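From: Raymonde Chan
To: Triston preserving list
Subject: Re: [preserves] marmalade that wont set, third go

Sorry for the slow reply, have had the kitchen in bits all week. Answers in between your bits.

> Hello all. Third batch of Seville this year and it's still sloshing
> about in the jars. Same recipe as always, the one off the old Cornura
> leaflet. Boiled it for ages. Peel is lovely and soft, flavour fine,
> but tip the jar and off it goes. Is it the fruit? I had it in the
> freezer from last year. Do I boil it again or bin it?

Don't bin it! Frozen Sevilles lose a bit of pectin, everyone on here has been caught by that. I put an extra lemon in for every kilo of frozen fruit, pips and all in the muslin, and squeeze the bag hard when it comes out. Properly hard, with tongs and then hands once you can bear it. The slimy stuff is what you want.

> Also I have been putting the sugar in with the peel at the start,
> to save time.

That'll be your peel toughening up usually, but you say it's soft so maybe you got away with it. Still wouldn't. Peel first, sugar after, warm the sugar in a low oven if you can be bothered. I can't always.

Reboiling is fine. Tip the lot back in the pan with the juice of a lemon, bring it up slow so it doesnt catch, then fast for a few minutes and start testing. Clean jars again, new lids. It goes a bit darker, who cares. 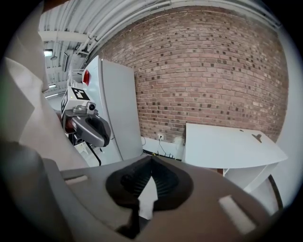
Veloso wrote to me off list about this and said his never sets on the first day either, he leaves it in the jars for 2 weeks before he decides anything, and more than half of them firm up on their own in the larder. So you might wait a bit before getting the pan out. Mine do thicken overnight but two weeks is a long time to look at runny jars.

> What temperature do you all go to? My thermometer says 104 and
> that's what the leaflet says too.

Check it in boiling water first. Mine was reading three degrees over for a whole winter and I blamed the oranges. Cold saucer is what I trust now - teaspoon of it on, back in the fridge for a minute, push with a finger. Wrinkles, done. Pan OFF the heat while you test or you go straight past it and end up with toffee. Done that as well.

Size of pan matters too, if it's more than half full it just simmers and sulks. Split the batch. I know, more washing up.

Somebody asked about jars for the April swap. I have 61 of the small ones with lids, washed, and the Baneo order is still open if you want new. Lids only is fine. Let me know by tonight if you can, I am putting it in after nine.

If anyone has spare muslin I'll swap it for chutney - the plum, not the one with the beetroot, that needs till autumn at leats.

Must go, something's on the hob.

Raymonde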